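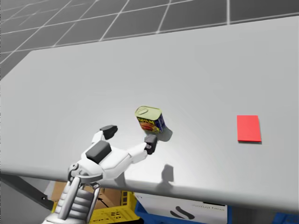 Canned meat on a long hike, yes or no?

mossyboots22
So I'm doing the Skarkthorpe loop in July, 152 miles, and I'm stuck on food. Last year I lived on peanut butter tortillas and by the Jumholm shelter I wanted to throw the jar in the lake. Thinking of packing canned meat this time. My hiking buddy says I'm nuts. Am I nuts?

tallpine_deb
You're nuts lol. You're hauling metal in and then hauling the empty metal out, and it stinks up your trash bag the whole way. Get the foil packets.

mossyboots22
I've tried the packets and they taste like salt and sadness to me. A can fried up at camp (crispy edges!!) is a whole different dinner.

gravelgus
With mossy on this one. I carry 2 cans on any trip over a week and eat them on the worst days. My base weight is 22 pounds so I'm not exactly counting grams anyway. Dice it small, throw it in instant rice with a soy sauce packet from takeout.

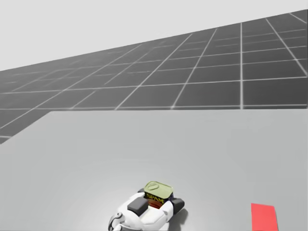 tallpine_deb
Fine, but what are you frying it in? My titanium pot burns everything in the middle and leaves the rest cold. I'd have to bring a real pan, and now we're talking even more weight.

gravelgus
I've got an old Koton skillet, paid 40 bucks for it. Keep the flame way down and keep stirring. Wipe it out with a bit of tortilla and eat the tortilla.

slowmiles
Can you still mail a box to the Rampersad store? If so just send the cans there and skip carrying them for the first half.

mossyboots22
Oh that's smart, I forgot they did that. Gonna call them tomorrow. Deb I'll save you a slice

tallpine_deb
Keep it. And hang your trash bag far away from my tent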